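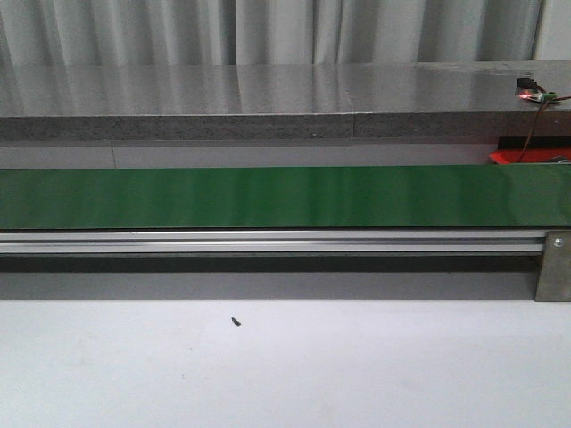

Do advertising awards bring in clients? In my time at small agencies I never saw one do it.

I have sat in on 21 pitches, most of them for accounts you would recognize from the supermarket. The trophies came up in two. Both times we brought them up ourselves, and the client looked at the clock.

Agencies keep paying all the same. Fetach entered 19 pieces of work in one show last April, including a radio spot that I'm told ran once, late at night, in a town where the product isn't sold. Jaltia closed its studio for most of a week to cut case films. Entry fees, editors, flights, a table at the dinner — it all comes out of the same budget as salaries, and the juniors' raises can wait.

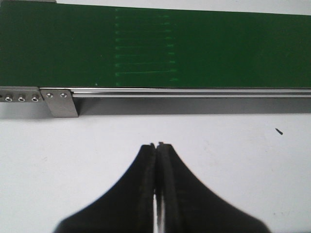

One reader, answering an earlier column of mine, wrote that awards are for hiring and that clients were never the point. Good writers want to work where the good work is, she said, and a shortlist tells them where to look. Maybe so. I'd like to see what those writers say after 18 months on a bank account with no time to think.
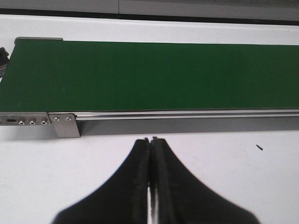

Sitompul, which stopped entering shows a while back, is the shop people bring up when I make this argument. Drovex is the one they bring up against me, and its reel is very good. Watch it twice, though, and look for a customer. There's a factory film in there that could have been shot on that long green belt, silver rail and all, with nothing riding on it. Lovely surface. I asked what the client sold and was told the film had won in craft.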